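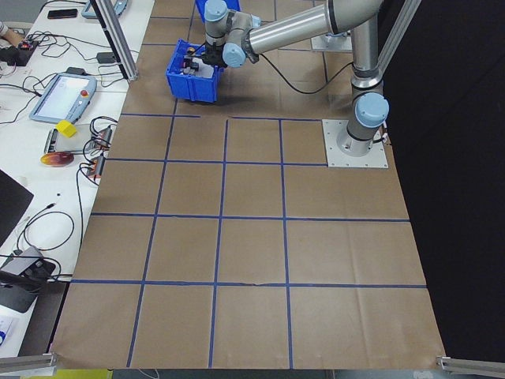 # Punda Small Parts Layout Records

Punda is a collection of written records on the placement and return of small loose parts on a gridded work surface. Each record states which item was set out, which cell it occupied, and which storage bin it was assigned to afterward. The collection is maintained by the Skodamov parts room and is intended for people who study storage, labeling, and bench organization.

The current release contains 815 records. Earlier drafts were shared under the working name Owen, and a few file names still carry that prefix.

## Work surface

The table is covered in brown kraft paper. Strips of dark blue tape divide the paper into roughly square cells, and each cell serves as one location in the records. The paper is replaced when it tears or when tape residue makes a line hard to follow. Cell boundaries after a replacement may differ slightly from those before it, so positions should be read at the level of the cell and no finer.

Items that rest on a tape line are assigned to the cell that holds the larger share of the item. Where the share is too close to call, the recorder enters `line` in the `cell_note` column.

## Bins

Storage is in blue plastic bins. A bin may stand on the gridded paper while items are being set out or returned, and in that case the cells beneath it are entered as `covered`. A covered cell is unavailable for placement — it should not be treated as empty in occupancy totals.

Bins are identified by a code in the log. The codes are administrative and say nothing about what a bin holds.

## Items

Items are sorted into 15 categories, listed in `categories.csv`. Most are small enough to lie within a single cell. The categories follow the storeroom list and were assigned by hand, using these conventions:

- Color is recorded as it looks under the room lighting, in plain words such as "dark" or "copper-colored." It should not be read as a statement of material.
- Foam pieces form their own category, regardless of shape.
- Discs are classed by shape unless the storeroom list gives a more specific entry.
- Boards, cables, and tools kept on the side table are outside the collection and have no item number.
- An item that breaks keeps its number. The pieces share it, with a letter added.

Two categories, `fastener_other` and `misc_dark`, are less consistent than the rest. The second was created early for small dark objects that had not been matched to the storeroom list, and a portion of it was never revisited.

## Files

| File | Contents |
|---|---|
| `records.csv` | One row per placement or return |
| `categories.csv` | Category names and short definitions |
| `bins.csv` | Bin codes and dates of issue |
| `surface_log.txt` | Notes on paper and tape replacement |
| `owen_changes.txt` | Corrections carried over from the earlier drafts |

## Fields in `records.csv`

- `item_id`: the storeroom number, with a letter for broken pieces
- `category`: one of the names in `categories.csv`
- `cell`: row and column, counted from the lower left corner of the grid
- `cell_note`: blank, `line`, or `covered`
- `bin_code`: the bin assigned at return
- `initials`: the person who made the entry
- `remark`: free text, often blank

Rows marked `covered` have no `item_id`. This is correct and requires no repair on import.

## Recording procedure

Entries are made from the left side of the table, working along one row before starting the next. The recorder reads the cell aloud and a second person enters it. When only one person is present, the entry is checked against the surface before anything is moved, and `solo` is written in the remark column.

Returned items are placed in the bin loosely, without dividers. Bins are emptied and compared with the log at the end of July, and differences are entered as corrections under the original row.

## Known problems

- In 18 rows the bin code is missing. The fields have been left blank.
- Older rows use "tray" and "bin" for the same container. The terms have been left as written in the remark column and made uniform elsewhere.
- The `surface_log.txt` file has a gap between the first and second paper replacements.
- Categories were assigned by two people and have not been reviewed by a third.

A larger release of about 2,000 records is planned under the name Rimutari. It will use the same field names, with one added column for item condition.

## Terms of use

The records may be used for teaching and research. Redistributed copies should include this file and both logs. Please state the release name when reporting totals, as the draft and current versions differ in how covered cells are counted.

## Contact

Birgit Rieger is responsible for the storeroom list and the category definitions. Questions on grid positions, bin codes, or the surface log should be addressed to Ívar Juhl. Corrections should quote the item number and the original row; requests that give only a category cannot be traced.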